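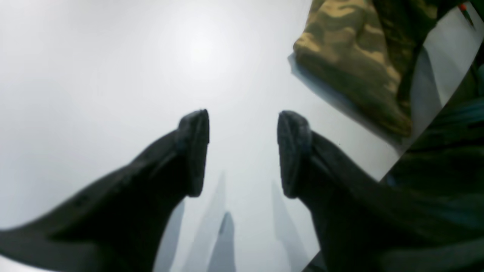

Wrist camera view with the fingertips apart and the camouflage cloth at upper right.

Nadar learns to look for the fold

Soft things are difficult for a robot gripper, as their shape changes with every touch. In March the cloth handling group finished its first comparison of two ways to choose a grasp point. The old way takes the highest point of the cloth. The new one, called Nadar, looks in the wrist picture for a fold which is narrow enough to go between the fingertips.

Chiharu Ogura wrote the fold detector and Ikhsan Hutapea prepared the grasp trials. For training they used 132 short recordings, all made with camouflage fabric. The strong pattern is a good test – its blotches can easily be mistaken for creases.

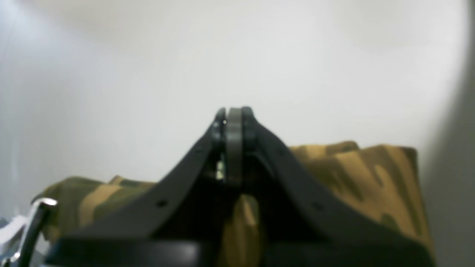

What was measured

Each method had 64 attempts. A grasp was counted as good if the cloth stayed between the pads during a short lift. Nadar reached 43 good grasps. The highest point method stayed clearly below this, mostly when the cloth lay flat and wide.

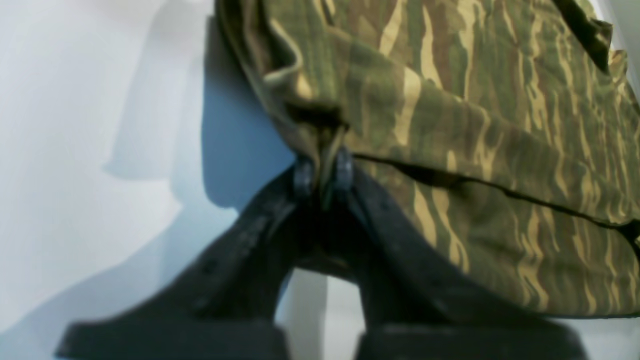 What is still difficult

Fast arm movement makes the wrist picture blurred, and then the detector sees edges where there are none. Daichi Fujimoto is now testing a rule which asks for 2 sharp pictures before the fingers may close. Dark cloth also gives weaker results, and we need more recordings of it.

The group will show the method at the Prarkside open afternoon, at 3 pm in the large lab. Questions can go to Joyce Kimaro.

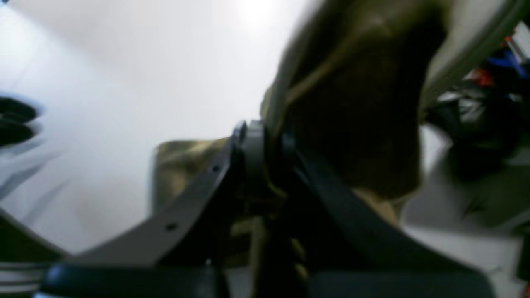 Motion blur in the wrist camera, with a soft dark brown object at the gripper.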